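Protokoll der Sitzung der Arbeitsgruppe Grundwasser und Beweissicherung, Baugebiet Akl

Beginn: 14.00 Uhr
Ort: Besprechungsraum Bevent, Erdgeschoss
Teilnehmende: gemäß Anwesenheitsliste (Anlage A)

TOP 1 Genehmigung des letzten Protokolls
Das Protokoll der Sitzung vom April wird mit einer Korrektur genehmigt: Unter TOP 4 muss es »Pegel Süd« statt »Pegel West« heißen.

TOP 2 Stand der Messstellen
Bevent berichtet über den Ausbau. Von den vorgesehenen Messstellen sind bis auf drei alle abgenommen. Die fehlenden liegen im Bereich der Zufahrt und können erst nach Verlegung der Baustraße gebohrt werden. Das Messintervall der Datenlogger bleibt bei 32 Minuten, bis die Auswertesoftware umgestellt ist.

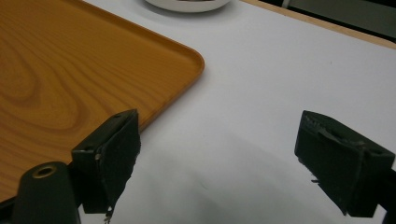
Trisunano weist darauf hin, dass die Handlotungen am Pegel Süd systematisch über den Loggerwerten liegen. Als Ursache wird ein falsch eingetragener Bezugspunkt vermutet (Rohroberkante statt Gelände). Die Höhe wird neu eingemessen. Bis dahin sind die Werte in der Ganglinie als vorläufig zu kennzeichnen.

TOP 3 Beweissicherung Nachbarbebauung
Der Untersuchungsradius wird auf 70 m festgelegt. Der Antrag von Restbridge, ihn auf 50 m zu beschränken, findet keine Mehrheit. Bestehende Risse sind mit Lage, Länge und Breite zu erfassen. Gipsmarken werden nur in Kellerräumen gesetzt.

TOP 4 Wasserhaltung
Die Einleitgenehmigung liegt noch nicht vor. Restbridge reicht die Angaben zum Absetzbecken nach. Vor Erteilung wird nicht gepumpt, auch nicht im Probebetrieb.

TOP 5 Verschiedenes
Der Schlüssel zur Schutzkappe am Pegel Nord ist bei Bevent hinterlegt. Das Formblatt für Handlotungen wird um eine Spalte »Bezugspunkt« ergänzt.

Aufträge
Bevent: Neueinmessung Pegel Süd, Formblatt
Trisunano: Korrektur der Ganglinien nach Vorliegen der Höhe
Restbridge: Unterlagen Absetzbecken

Ende: 15.40 Uhr
Nächste Sitzung: im Juni, Einladung folgt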